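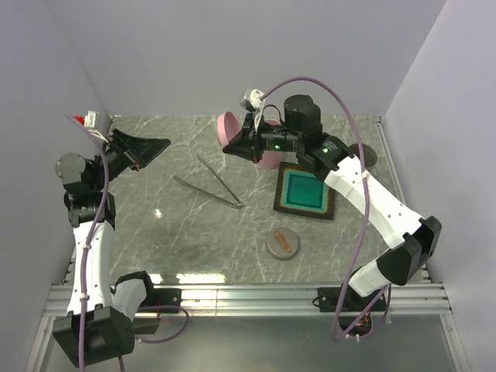 Mojtaba Tehrani doesn't think so, not this year and maybe not for a good while. I'd asked him on the phone whether a machine could take over the sorting bench at a small shop like Skamia, where people repair and repack odds and ends all day long, and he laughed before I'd finished.

"Which part of sorting," he said. "Picking up? Sure. Picking up the right way round so you can put it down again, different question."

Tehrani runs the bench trials at Fustholm. Two arms on a rail, small stuff on a table, over and over. Tweezers are his favorite complaint. "Thin, shiny, flat on the table. A kid gets a fingernail under them. A gripper has no fingernail."

Notes from the rest of the call, more or less in order. April 5, 2020, bad line, some words lost.

**On shop floors.** He splits it in two. Same part, same spot, same motion: done years ago, go look at any big plant. Mixed bins are another story. Gastmont wanted one setup for 82 kinds of small part and he talked them down to 6. They weren't happy. "They said, but your arm did it in the video. I said yes, that take, that part."

**On the home.** Worse. Drawers stick, stuff is soft, stuff is under other stuff. He'd put folding laundry behind dishes and dishes behind just about any shop job. Clearing a table he calls "maybe, slowly, with someone nearby." Would he buy one? "For what I'd have to pay? I'll wipe my own counter."

**On speed.** This is where he got going. A person at the Skamia bench doesn't think about reaching, she's already talking about lunch. The arms stop, look, correct, stop again. He has a log of 3012 attempts on small objects and he reads it in the evenings, which his wife has opinons about. Most of the failures are dull. Closed too early. Nudged the thing and then grabbed where it used to be.

I asked why two arms then, if one is this much trouble.

"Because you have two hands! Try opening a jar with one." Holding something steady while you work on it is half of any chore, he says. But the arms have to stay out of each others way, and that part eats weeks.

**On jobs.** Careful here. He doesn't see the bench at Skamia emptying out. Sees somebody minding a few slow machines and doing the fiddly bits by hand. Whether that's a better job he wouldn't say. Asked twice. "Ask them, not me."

Lund came up too, the next site, supposed to start in May. He's less sure of the date now. Parts are late and he's short on people.

Last thing, I asked what would change his mind on household stuff. Long pause, thought I'd lost him.

"Give me a stranger's kitchen drawer," he said. "One I've never seen. Take out the tweezers, put them back, close it. Do that all day and call me."

Follow-up call once Lund is running.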